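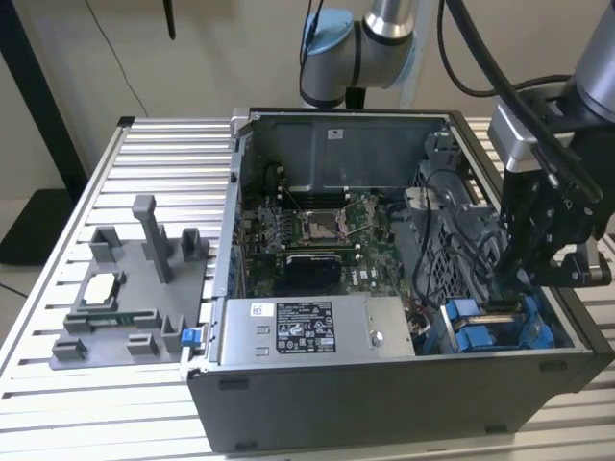 Category: Student Projects / Working Papers
Reading time: 16 min

4. Task definition and student implementation

4.1 Course setting

The disassembly task was set as the main assignment of the Treluvari project course, in which mixed groups of mechanical and software students share one workcell for a term. Each group was given the same desktop computer, laid on its side with the side panel removed, and the same written goal: take a drive carrier out of its bay without damage to the case, the cables or the neighbouring parts. Groups were free to choose between taught waypoints, a learned policy, or a mixture of the two. The cell had been used in the February intake for a simpler sorting exercise, and the mounting pattern of the table was kept so that the earlier calibration files could be reused.

Fixtures were drawn and printed by the students. The base plate went through several versions, mainly because the first raised posts flexed when a part was pushed against them. The final version is the one used for all results in Section 5. Its drawings are kept in the Gilmartin archive together with the marking sheets.

4.2 Approach and grasp

The carrier is held in its bay by a latch, and the gripper must reach it from above with little clearance to the drive cage. Most groups split the motion into three stages: a free-space approach, a slow vertical descent, and a compliant grasp. The descent was the stage on which groups differed most. Wouters and Győri set a fixed height taken from the case drawing and corrected it by hand at the start of each session. Ong used the contact force alone, stopping the arm once a threshold was passed and then backing off before closing the fingers.

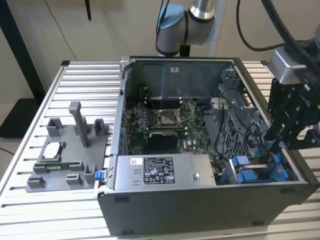
Neither method was clearly better in open space, but the fixed height suffered whenever the case had been moved between sessions. A shift too small to notice by eye was enough to put one finger on top of the carrier instead of beside it. The force method coped with such shifts in height, though it gave no help with errors in the horizontal plane. For this reason the later groups added a short search pattern before the grasp, written in the Randemex scripting layer and limited to 16 steps.

Cables were a separate difficulty. They are soft, they change shape after every trial, and they do not appear in the collision model. The assignment rules asked for an operator to stop the run if a cable was about to be caught. Such stops were logged as failures, even when the grasp itself would probably have been completed.

4.3 Data and training

Groups that chose a learned policy recorded 32 demonstrations each by teleoperation. Joint positions, gripper opening and camera streams were stored together, and runs with missing camera data were thrown away before training. Training was stopped at around 1000 updates, after which the validation loss no longer fell. Figure 4 gives the wrist view during the grasp, with the carrier between the jaws at the opening of the case.

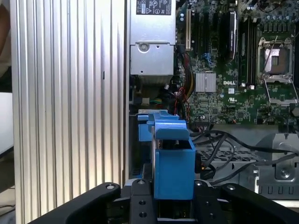 Siobhán Nic Giolla objected at the internal review that 32 demonstrations from a single operator say little about the method and a good deal about the operator, and she asked that the next course rotate the role within each group. Oksanen replied that rotation had been tried in the sorting exercise and had made the recordings harder to compare. The point was left open, and the results below are therefore reported per group and are not pooled.

Figure 4. Wrist camera view of the drive carrier held in the gripper.

Contact: Plirnero Teaching Laboratory | Back to top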